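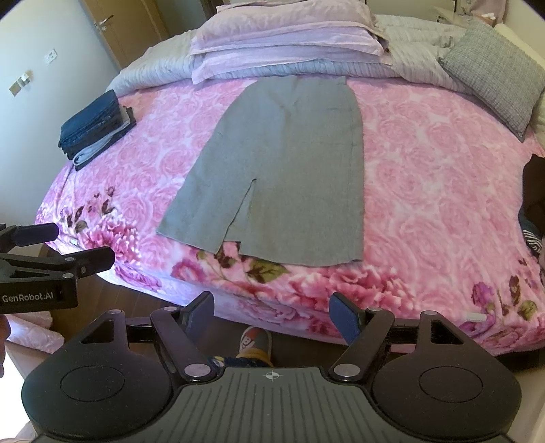

図7.1 寝台上に広げた灰色のスカートと、開いた状態の手持ち式グリッパ。左側は折り畳み済みの衣類。

# 第7章 衣類取扱作業の自動化と職務の再編

## 7.1 本章の範囲

前章までは、形状が既知で変形の小さい対象物の把持を扱った。本章では布製品を対象とし、その取扱いを自動化した職場で、作業者の職務がどのように変わるかを検討する。題材には、家事代行業と宿泊施設向けリネン業を兼営するハルテルデール社(Halteldale)の導入過程を用いる。同社は衣類の折り畳みと仕分けを段階的に機械へ移し、その間の作業票と配置表を保存していた。

衣類の折り畳みは、熟練者にとっては短時間で終わる単純な作業である。しかし工程として記述しようとすると、判断の多さが問題になる。図7.1のスカートには背面中央の裾にスリットがあり、その両縁はわずかに開いている。縁をそろえてから折るか、折った後に整えるかによって、仕上がりも所要時間も変わる。従来の作業手順書には「スカートは縦に二つ折りとする」としか書かれておらず、スリットの扱いは作業者に任されていた。

このように、手順書に記載されないまま作業者が実行している判断を、本章では**潜在判断**と呼ぶ。

## 7.2 布製品を対象とする場合の技術的条件

剛体の把持では、対象物の位置と姿勢が定まれば把持点をほぼ一意に計算できる。布の場合は、次の条件が加わる。

- 形状が接触のたびに変化し、事前の計測値をそのまま使えない。
- 下に敷かれた布と対象物との境界を、画像上で判別する必要がある。
- 薄い縁をつまむ際、下の布を同時につかむ二重把持が起こりうる。

図7.1では、無地の灰色のスカートが花柄の起毛毛布の上に置かれている。色と柄の差は境界の判別に有利に働く。一方、毛布も柔らかい布であるため、硬い作業台の場合と同じ押し付け量で指先を差し入れることはできない。利用者の居室で行う作業では、台の硬さ、高さ、照明のいずれも指定できないことが多い。

二重把持の検出には、指先の開き量と把持力を併用する方法が広く用いられる。詳細は7.4節で述べる。

## 7.3 導入事例:ウリア事業所

ハルテルデール社のウリア事業所(Uria)では、折り畳み工程に制御装置トラルニク(Trarnik)を導入した。導入前に作業票1,069件を分析したところ、折り畳みに関する潜在判断は8種類に整理された。このうち機械側に実装されたのは、表裏の判定、縁の整合、折り線の選択の3種類である。残りは作業者の担当として残された。

### 7.3.1 職務内容の変化

導入前の作業者は、受取り、仕分け、折り畳み、収納を一人で通して担当していた。導入後は折り畳みの大部分が職務から外れ、代わりに次の業務が加わった。

| 区分 | 導入前 | 導入後 |
|---|---|---|
| 折り畳み | 全品目 | 例外品のみ |
| 配置 | 規定なし | 機械の前に平らに広げる |
| 検査 | 各自が随時 | 完了品を全数確認 |
| 記録 | 件数のみ | 停止理由を品目別に記入 |

「配置」は従来、折り畳みの一部として無意識に行われていた動作である。工程が分割されたことで独立した業務となり、作業時間にも計上されるようになった。上肢の反復動作は減ったが、検査と記録に伴う目視の負担は増えた。

### 7.3.2 技能の評価

導入当初の賃金表では、折り畳みの速度が技能等級の主要な指標であった。機械化後もこの指標が残ったため、例外品を多く引き受ける熟練者ほど処理件数が少なく、等級が下がるという逆転が生じた。ウリア事業所は指標を例外品の処理件数と停止理由の記入精度に改めた。改定は導入より遅れて9月に実施され、それまでの期間については差額が支給された。

隣接するエルソイ事業所(Ersoy)では、同じ装置を用いながら賃金表の改定を先に行っている。両事業所の比較は7.6節で扱う。

## 7.4 把持の検出と停止条件

停止条件の設定は、装置の安全だけでなく作業者の負荷も左右する。しきい値を厳しくすれば二重把持は減るが、停止のたびに作業者が呼び出され、検査業務が中断される。以下ではまず、指先の開き量を\(d\)、把持力を\(F\)とし、布一枚を把持した場合の両者の関係を求める。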